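Ticket 2848
Subject: Trurkside (book one) ebook, chapters missing / wrong order on Drandico reader
Opened by: Hervé Guillot
Status: open, waiting on conversion
Date: 19/10/2021

Reader complaints forwarded from the shop inbox. Children's fantasy title, Trurkside, ebook only, paperback is fine. Chapter 12 (the lantern race) jumps straight to chapter 14. Chapter 13 turns up after the glossary. One parent says her son thought Chauke had died and come back as a ghost, becuase the rescue is all in 13.

Tried so far:

- Downloaded fresh copy from the shop. Same fault.
- Opened master file on desktop. All chapters there, right order. So it's not the author's file.
- Drandico app on tablet: fault. Drandico app on phone: fault. Other reading app: fine.
- Cleared library, signed out, back in. No change.
- Contents page links to 13 correctly if you tap it. Turning pages skips it.

Update, Hervé
Looked inside the file. Reading order list has 13 after the back matter. Desktop app seems to ignore that and go by the contents page, hence looks fine. Moved it back, re-exported, tested on tablet, 12 to 13 to 14 all good now.

New problem though. Map of Drastholm at the front has vanished in the re-export. Blank page where it was. Map is two pages wide in print, single in the ebook, might be tripping over the size limit. Shrunk it, still blank. Will try again with the older map from the proof.

Update, Hervé
Older map works but has the wrong spelling of the harbour on it, so can't use that. Have asked design for a corrected one at the smaller size.

Also while in there: location 565, Chauke's letter has lost its italics. Reads like part of the conversation, very confusing. Fixed by hand. There are 5 letters in the book, have only checked two, rest still to do.

Please do NOT push the new file to the shop until map is in. We've had 100 copies go out on the school reading offer already and they'll all get the update prompt, don't want them getting two in a week. 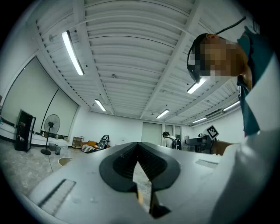 Still need someone to check book two for the same reading order thing, it went through the same export settings. If the glossary comes before the last chapter it's the same fault. Leaving ticket open till I've got the map and done the other three letters. Refund for the parent is aproved, just needs sending.

Hervé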